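The Messy Dinner Desk
Shell, chili and red fingers: how to eat the least tidy takeout there is, without a kitchen table

I ate my first real crayfish dinner at a desk, in November, with my sleeves pushed up and a roll of paper towels jammed between my knees. There was a dining table at that party, but it was covered in coats. So four of us pulled chairs up to Shiyu Liao's work desk and she just shoved her keyboard onto a shelf and dumped the bag out. I was hooked by the second claw!

Since then I've turned into a bit of a desk-dinner person. My apartment is 38 square meters and the desk is the biggest flat thing in it. I write there, I do my taxes there, I once wallpapered a dollhouse there. And a few times a month, when the good place near Tostgate station has its spicy tray on, I eat there too, with a red heap of something fiery in front of me and a bowl within reach.

The tray itself is a fight between crayfish and chili. Some nights it's mostly crayfish. Some nights you dig and dig and come up with a curl of pepper every time (I don't mind, my husband does). Either way it leaves red everywhere, so it pays to think a little about the surface before you open the bag. 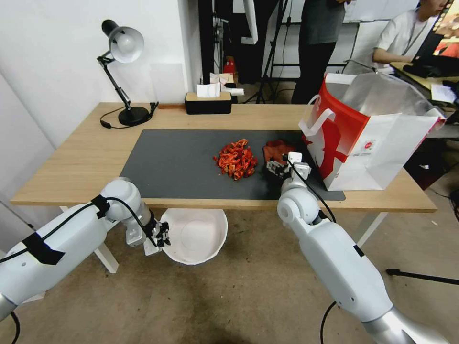 The mat comes first

I used to put down newspaper. Newspaper is romantic for ten minutes, then it gets soggy and sticks to your elbow. A big dark mat is so much better. Mine is gray and takes up most of the desktop, which gives you room to push the pile around and pull out the ones you want. Dark gray forgives a lot, too. I had a cream one from Vamen for exactly one dinner and I still think about it.

Severyn Lysenko cooks the spicy tray at Seol, and when I asked him how customers ought to eat at home he had a strong opinion ready. "Low bowl, close to you," he told me. "People put the bowl in the middle like it's a flower vase. Then they drip all the way there." He's right, I was a flower vase person. Now mine goes right up by the front edge, or I hold it in my lap just under the lip of the desk and sweep things in.
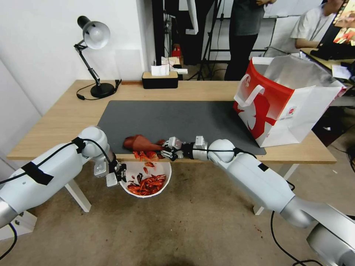 White bowl in front, tissues at the back.

Tissues go at the rear for a reason I learned the hard way: a box up front gets grabbed with the wrong hand, and then the next eight tissues are orange before you've used them. Same for the lamp. Tilt it before you start, because you won't want to touch it after.

Two bowls is nicer than one if you have them, one for what you're about to eat and one for what's left over. I've managed with one and some cheating. Paper bowls are fine. Myung-ja Ham, my neighbor and the most patient crayfish eater I know, likes them because she can pinch the rim with one hand and load up with the other, and she doesn't have to wash anything at eleven at night.

She also taught me to take them by the tail. You lift, let it drip for a second, set it down, twist the head, and pull. I used to grab for the claws and get poked. 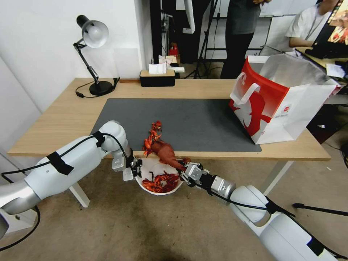 The bag, the spills, the morning after

Keep the takeout bag! If it's one of the lined ones, even better. It can stand at the end of the desk while you eat and keep the second helping warm, and afterward it takes all the shells. I fold the top over twice and walk it straight down to the bins, whatever the hour, because crayfish shells left overnight will make you want to move out.

The pieces that get away from you always head for the front edge. I don't know why. My desk slopes, maybe – Kyung-tae Cho came over with a level once and said it didn't, but he was three beers in.

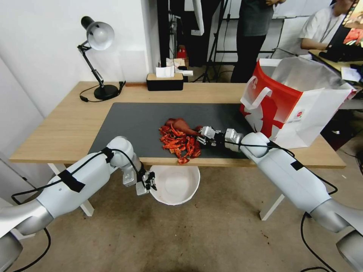 Anyway, I've stopped chasing crumbs while I'm eating. You sweep one flake of chili with the side of your hand and you've got a stripe. Wait until the end, let everyone wash up, and then pick off the big bits before you go near the mat with a cloth. Dab, don't rub. Dish soap and warm water handle most of it, and a second round in the morning gets the smell.

Shiyu says I've made this far too complicated. She still uses a trash bag slit down the side, and her next crayfish night is at 53 Vinora Street, third floor, bring your own towel.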